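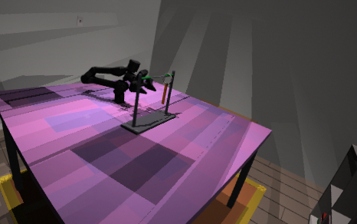 Ticket: Dividend adjustment missing from mid-cap price feed
Product: Lucero portfolio reporting
Reported by: Renata Huenchumán
Assigned to: Uriel Arancibia
Status: Resolved, monitoring

Problem
Total return for Stullholm common shares is understated in the November client reports. Price return matches the exchange close. The quarterly dividend is not reinvested in the return series. Other holdings in the same model portfolio are correct.

Scope
3,751 accounts use the model. 2,916 of them held Stullholm on the ex-dividend date and need restated reports. The remaining accounts bought later or not at all.

Log

09:10 Uriel: Reran the return job for one test account with 100 shares. Same result. Dividend record is absent from the corporate actions table.

09:35 Uriel: Pulled the overnight log for the Prukus feed. The request for corporate actions returned a 401. The price request uses a separate credential and completed normally.

10:20 Nilmini Selvanayagam: Token for the corporate actions endpoint expired the night before the ex-date. The loader treats a failed request as an empty file and writes no alert.

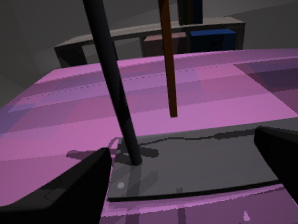
New token issued and stored. Manual pull for the missed date completed. One record loaded, Stullholm cash dividend, ordinary.

11:05 Uriel: Return series rebuilt. Test account now agrees with the custodian statement to the cent.

13:40 Renata: Checked four client accounts against custodian. All match. Please hold the restated reports until compliance signs off on the cover note.

15:15 Nilmini: Loader changed to stop on any response other than 200. Deployed to staging only.

Open items
Production deploy of loader change: Nilmini
Cover note approval: Oratile Van der Merwe
Release of restated reports: Renata, after approval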